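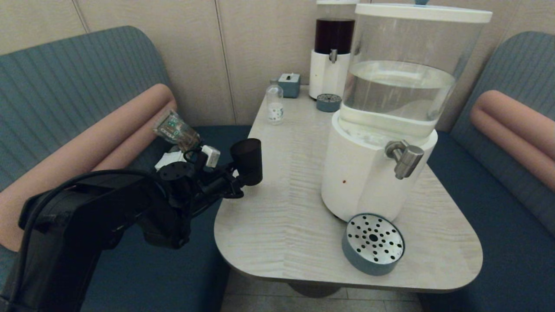
The Drorton gripper went onto the Clatus arm in the last test block, replacing the Tilley unit that had been in use since March. The comparison covers pick, carry and release of thin-walled drinking cups, with the same arm controller and the same operator for both units. Cups are a demanding case for a force-limited gripper. The wall deflects before the motor current rises enough to register contact, and a grip that holds an empty cup may not hold a full one. Clear and tinted cups add a second difficulty in that depth readings on the wall are unreliable. The smoky gray cup held on its side, open end out past the table edge, is of that type, and so are both tanks behind it, where the depth image tends to return the wall in back instead of the plastic in front. For this reason approach height was taken from the table plane in all runs, and depth on the cup itself was ignored.

Each gripper was given 48 pick attempts, all with empty cups. Start positions were spread over the tabletop and repeated in the same order for the second unit. A pick was scored as good if the cup was carried to the release point without slipping in the fingers and without a permanent crease in the wall. Slips and creases were logged separately.

Results differed mostly in the kind of failure. The Tilley unit creased more cups, and its creases were concentrated at the rim, where the fingers close high when the approach is slightly off. The Drorton unit seldom creased a cup but let several rotate during the carry. Rotation does not matter for an empty cup. It will matter for a filled one, and the present pads should not be used for pouring work until this is fixed. A softer pad has been cut to the same outline and will be tested next.

Closing time is longer on the Drorton unit at the default setting. Raising the speed limit in the controller brings it level with the Tilley unit, but contact detection then comes late and the advantage on creasing is lost. The default was kept for all scored runs.

Cable routing took more work than expected. The supply cable runs over the top of the arm and needs enough slack for full wrist rotation – too little and it pulls on the connector, too much and it drops into the camera view. Two routings were tried. The shorter one passed the rotation check and has been marked on the arm with tape.

The wrist camera is on a Bandara bracket, which places the lens closer to the fingers than the old mount did. The benefit is a view of the contact area until the moment of closing. The cost is that the gripper hardware covers much of the image, and anything on the right side of the workspace is easily hidden behind it.

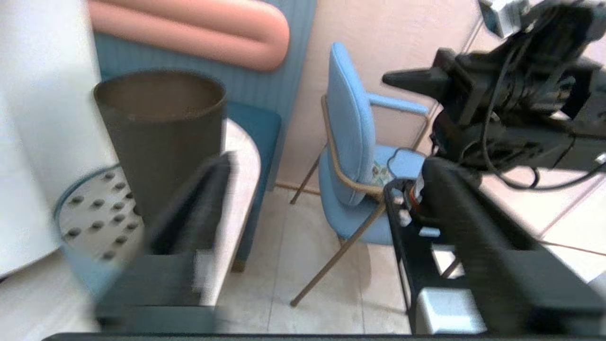

Wrist camera view, gripper at right, with motion blur on the left finger.

Blur of this kind is the main argument against using wrist frames for finger position. At the present exposure setting, a finger in fast travel has no usable edge, and the tracker either loses it or locks on to a background edge. Shortening the exposure helps but darkens the image, and bright surfaces at the side of the view already take up much of the available range. Finger position is therefore read from the motor encoder, with the camera used only before closing and after the fingers stop. A delay of four control cycles after the stop signal was enough to give a sharp image in the runs checked so far.

Changing over from one gripper to the other took nearly 5 hours, most of it spent on recalibrating the wrist camera. Pranab Bepari has written up the calibration steps and the bolt torques, and the notes are in the Clatus folder with the run logs. Anyone remounting the Tilley unit should restore the old tool offset before moving the arm. The controller does not detect the change and will plan to the wrong fingertip height.

Filled-cup runs will follow once the softer pads have been fitted.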